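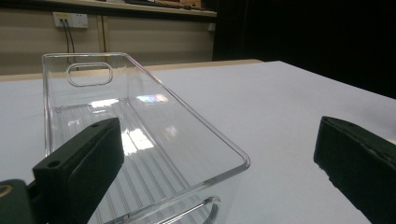

A clear plastic storage bin with a handle opening at each end.

Sachiko Chiba was 46 when she held a violin for the first time. She teaches it now, to adults only, in two rooms above a bakery in Esutcombe. When I arrived at four in the afternoon a lesson was still going, and I waited on the stairs and listened to the same eight notes many times.

"That was Lorcan," she told me after. "Lorcan Lynch. He allows me to say his name. He has played this scale since July and he is not bored of it, so I am not bored too."

I asked why she does not take children. She thought for a moment before she answered.

"Children have good teachers already in this town. An adult comes with a different fear. He knows how a violin should sound, he has heard it all his life, and then he hears himself. The first month is hard for the ears and harder for the pride."

Her own teacher was Heriberto Robles, who played for many years in the Jivska chamber orchestra. He gave her one rule, to practise 20 minutes each day and stop, even if it goes well. She still gives this rule to her students, but she has changed it a little. Beginners may divide the time in two parts, one in the morning and one in the evening.

We spoke also about money. She does not like it when people buy an expensive instrument at the start. "Rent one," she said. "If after a year you still open the case, then we can talk about buying." Her own violin, a Noguchi, cost her 1000 dollars second-hand, and she has never wanted another. The bow she replaced after four years – the old one had lost its curve.

And reading music? Some students are afraid of it more than of the instrument. Sachiko begins without paper. For the first weeks they play by ear, simple songs they know from home, and the notes on the page come later, a few at a time. She says the colour of the sound must come before the name of the note.

Each winter her students play together for their families. Last time Aqeel Virk forgot the middle of his piece and started again from the beginning. "People clapped more for him than for anybody," she said. "He was angry with me for a week."

Then the bell rang downstairs and the next student came up, shaking the rain from her coat.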